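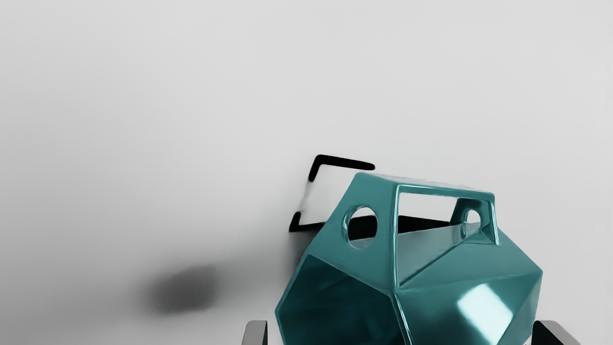
Simulated demos: keep the failed grasps or drop them?

Posted by Barnabás Gulyás, January 23, 2026

I am collecting teleoperated demonstrations in simulation for a single-arm pick task with a two-finger gripper. The target is a teal faceted mug. Two views are recorded per episode, a wide one and a close one with the fingertips in it. I have 405 episodes so far. In 100 of them the first grasp slips and the operator tries again. The policy is behavior cloning with action chunks of 20 steps. Should the episodes with a retry go into the training set as they are, get trimmed, or be thrown out? The Naltano docs only cover clean episodes.

Evangelia Mavromatis

Keep them, but trim. Cloning copies whatever is in the data, so if you leave the bad approach in, the policy learns the bad approach. What you want from a retry is the part that starts after the slip: fingers open, object in an odd pose, operator correcting. Cut everything before the first opening command that follows the slip and store the rest as its own episode.
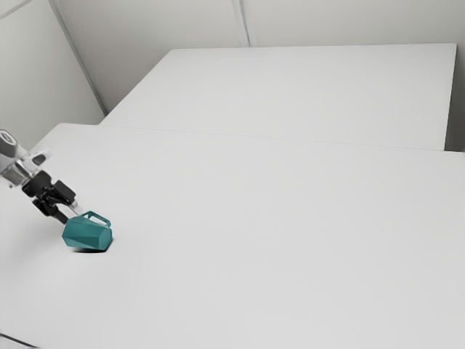

Check your pose coverage while you are at it. A mug on its side with the handle up needs a different approach than one standing upright, and retries tend to pile up in the poses that are hard to reach. Plot success by starting pose before you remove anything. If the sideways poses come mostly from retries, dropping those leaves a hole in the set — more upright episodes won't fill it.

Also make sure no chunk crosses a cut. We had that bug in Fekete until March and the loss curve looked fine the whole time.

Piroska Szűcs

Just collect more. We stopped at 3000 and didn't filter anything.

Bimla Bhatt

Agree with Evangelia on trimming. One addition: write a success flag and a retry flag per episode at recording time. Adding them afterward from gripper width alone is unreliable, as a thin handle and an empty close can read nearly the same. If your simulator exposes contacts, log those too.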